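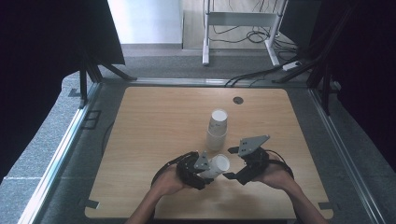 Nested cups sticking together, any way to stack them so they come apart?

Marcelle Ferrand
Cleltaddale, posted in Kitchen and Serving

I set out drinks for up to 70 people at a time, and I keep the white cups in one stack on the table. People pull at the top one and get two or three. Then the spares get put down somewhere and I end up throwing them out. I buy them in sleeves of 50. Is there a better way to stack them, or is it the cups? The table is plain wood and I'd like to keep it looking tidy, so no big dispenser if I can help it.

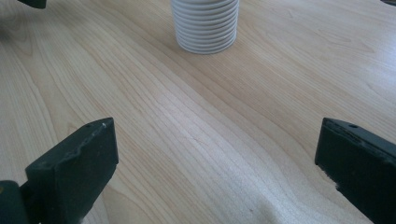

gravelroad33

Don't push down on the stack. When you put a loose cup back, hold it by the side, line it up and let it drop in under its own weight. If you press, the walls grip each other and the next person has to twist.

Also look at the rims from the side. The gaps between them should be even all the way along. If two rims sit closer together than the rest, those are the ones that are jammed. Roll the stack a little between your palms and they usually let go.

I would make two short stacks instead of a tall one. Short ones don't lean and people can hold the bottom cup with one hand.

Kitchen Dot

get a dispenser, we have a Drisia one on the wall at work and it's fine

osten_b

Some of it is the cups. The Kematier ones I bought in June stuck badly, and a different make from the same store didn't. Storage matters too. Mine were under a box of plates and the whole sleeve had been squashed together. I stand the sleeves up now with nothing on top and open one end only.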